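Home Posts Replies Media Likes
July - posted by lashroom_notes

ok thread bc I keep getting the same DM. yes I finished the lash + brow lamination course at Nandum. yes I passed. heres how it went

1/ cost was 947 all in. kit included, insurance NOT included. read that line twice before you pay the deposit, I didnt

2/ 40 hours total. sounds like a lot. the first chunk is all theory - eye conditions, patch testing, hygeine, consent forms. boring, but it's what the written test is on

3/ I looked at Leblanc first. cheaper, all online, you mail in pics of a practice head. my insurer wouldn't touch it. call yours BEFORE you book anything

4/ practice heads for the first few sessions. then live models. you bring your own and mine canceled the night before, so line up a backup. a cousin, a neighbor, whoever

5/ isolation is the whole game. one lash, one extension, nothing stuck to its neighbor. my first set took forever and the tutor made me take half of it off. fair
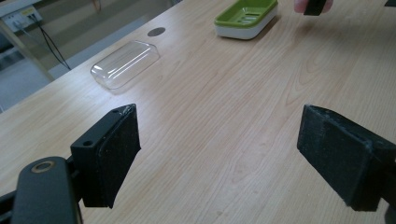
pale wood tabletop, nice wavy grain

6/ kit stuff. tweezers in the Irnex kit are fine, the glue is not. too fast for a beginner. I switched to a slower one and quit panicking

7/ written test was 64 questions, open for 2 hours. I was out early. most of it was contraindications and aftercare, so learn those cold

8/ Cetport campus, not the downtown one. parking is free after 5pm, before that you're feeding a meter between clients. bring quarters

9/ would I do it again - yeah. but I'd do brows first and lashes second. brows are more forgiving and you can start charging way sooner

10/ someone asked about job placement. there isnt any. theres a board in the hallway with salon cards on it and thats it. I got my chair by walking in and asking

11/ patch test everyone. even your sister. ESPECIALLY your sister

ok thats all I got, clients at 3. will answer replies tonite

Last updated: July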